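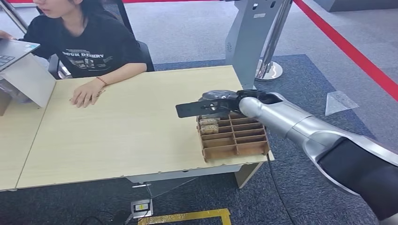

Undton Bookkeeping | Small Business Desk, Menville office

Reminder letters get a friendlier rewrite, and clients are getting paid sooner

Wednesday, July 13, 2022

If you run a small shop or a one-person trade, you probably know the feeling of finishing a job, sending the bill, and then sort of hoping. You don't want to pester anybody. The customer was nice, they said they loved the work, and surely the money is on its way. Then a month goes by and you're looking at the rent.

Our Small Business Desk has been hearing that story for as long as there has been a Small Business Desk, and last November we decided to do something about it. Esben Hjaltested, who heads the desk here in Menville, asked clients to send in the reminder letters they were using, and oh my, some of them were stern! A few read like they'd been written by a courthouse. Others were so apologetic that you had to get to the last paragraph before you found out any money was owed (Esben says he has a soft spot for those, having written plenty of them himself back when he ran the frame shop).

So the desk wrote two new letters. The first goes out a few days before the due date and simply says hello, thanks again for the work, and the bill comes due on such and such a day. The second goes out the morning after, if nothing has come in, with the amount and the ways to pay right up at the top where a busy person will see them. Both are short enough to read on a phone in line at the grocery store. Clients who keep their books in Zoëga can have them sent automatically, and everybody else can copy them and fill in the blanks by hand, the way plenty of our Prutonholm clients prefer to do anyway.

Between the start of the year and the end of June, participating clients sent 1,292 invoices using the new letters. Of those, 1,255 were paid in full before anyone had to pick up the phone. We don't have a matching number from the old days to set beside it, and we wish we did, but the folks who used to spend Friday afternoons making those calls tell us they are very happy with how their Fridays look now.

Skarphéðinn Hjaltadóttir, who looks after the Prutonholm clients, thinks the early letter is doing most of the work. "People aren't trying to stiff you," she told us over coffee. "They put the bill on the counter and something gets set on top of it. A nice note before it's late lets them pay without feeling scolded, and then they come back to you next time."

She does have one piece of advice for anyone starting out, and it's to put an actual calendar date on the invoice. "Net 30" means something to a bookkeeper, but to a lady who just had her porch repainted it could mean almost anything. Write the date out, put it near the total, and use that very same date in both letters.

The letters are free to all current clients of either office. Ask at the front desk or mention it the next time you're dropping off receipts, and we'll get you a set. If you'd like help changing the wording so it sounds more like you, Esben is glad to sit down and go over it, and he'll likely offer you a cookie too. A version for landlords is in the works for the fall.

Comments (3)

porchlightpaint
Been using the early one since February. Had a customer write back and THANK me for the reminder, never had that happen in my life. Say hi to Esben!

Marge T.
Is there a version for deposits? I take half up front for cakes and that's the half I'm always chasing.

Undton Small Business Desk
Hi Marge, not yet, but the first letter works pretty well if you swap "invoice" for "deposit" and put in the date you need it by. Stop in and we'll do it together.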